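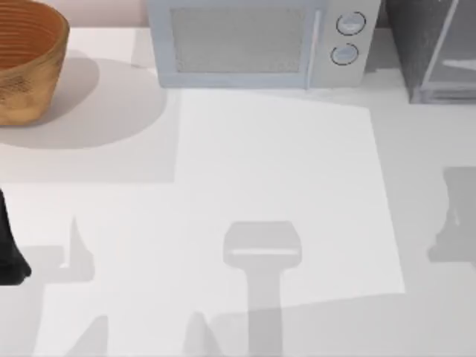 Household Energy and Appliances
Week 2 notes: cooking small amounts, cooking big amounts
Posted April 24, 2023

Recap from last time. Power is a rate, energy is the rate times how long it runs. Watts vs watt-hours. If you mix these up on the quiz you lose the whole question, so please go back over it.

Where the heat goes

Three places: the food, the thing holding the food, the room. Only the first one is useful. Everything today is about the split between them.

Stovetop: burner heats pan, pan heats food. Big losses around the sides, worse with a small pan on a big burner. Lid on cuts the loss a lot for boiling. Gas loses more around the pan than electric does, induction loses least.

Oven: heats its own walls, racks, the air, then the food. Long warm-up. Makes sense for a full load, poor choice for one potato. Fan ovens move heat to the food faster so you can run a lower setting.

Microwave: energy goes mostly into the food itself, water molecules especially. Walls stay fairly cool, dish warms up mainly from contact with hot food. Losses are in making the microwaves in the first place. The number on the front of the box is usually output power, the draw at the plug is higher. Check the rating plate, people forget this every year.

Kettle: very good. Element sits in or right under the water. Main waste is boiling more than you need.

Worked problem (we ran out of board space so here it is in full)

Heat 1 liter of water from 20 C to 90 C. That's a rise of 70 degrees. Specific heat of water, use 4.2 kJ per kg per degree.

Energy into water = 1 x 4.2 x 70 = 294 kJ
Convert: 294 / 3600 = 0.082 kWh, near enough

If the appliance is 80 percent efficient, divide by 0.8, get 0.102 kWh at the plug. At 50 percent, 0.163 kWh. Same water, same temperature, very diffrent bill over a year.

Common mistake: multiplying by the efficiency when you should divide. Plug energy must come out bigger than food energy. If it's smaller, stop and redo.

The Timside flats numbers

Case we'll use all term. Timside is a block of small flats, shared electric meter, shared laundry. Yearly use for one flat is about 4000 kWh, everything included. Cooking is a modest slice. Hot water is the big one, we get to that in week 4.

Monthly figure, divide by 12, so 333 kWh. But it isn't flat across the year! July is low for heating and higher for the fridge, since the fridge is working against a warm kitchen. Don't use the average for a single month unless the question tells you to.

Standby

Clock displays, chargers, anything with a remote. Small watts, all the hours there are. A 2 watt clock runs 8760 hours in a year:

2 x 8760 = 17,520 Wh = 17.5 kWh

For an appliance used only a few minutes a day the clock can be a noticable share of the total. Discuss in groups, bring an example from your own kitchen.

Terms to know
Rated power, input power, output power
Duty cycle (oven thermostat on/off, microwave on low setting, same idea)
Specific heat
Residual heat, meaning turn the burner off early and let the pan coast
Load, full vs partial

Duty cycle again, several people asked. On most ordinary microwaves "50 percent" means full power half the time. Inverter models do it differently. Either way average power is what goes in the sum.

For next week

Read the Trustholm handout, sections on refrigerators and door seals. Skip the part on commercial units.
Find the rating plate on two appliances at home. Write down the watts. If it only gives volts and amps, multiply.
Redo the water problem starting at 10 C. Show units on every line.

Lab is in the Rotau room, bring a calculator, phones stay in bags. Plug meters are shared, one per pair, return them to the tray before you leave.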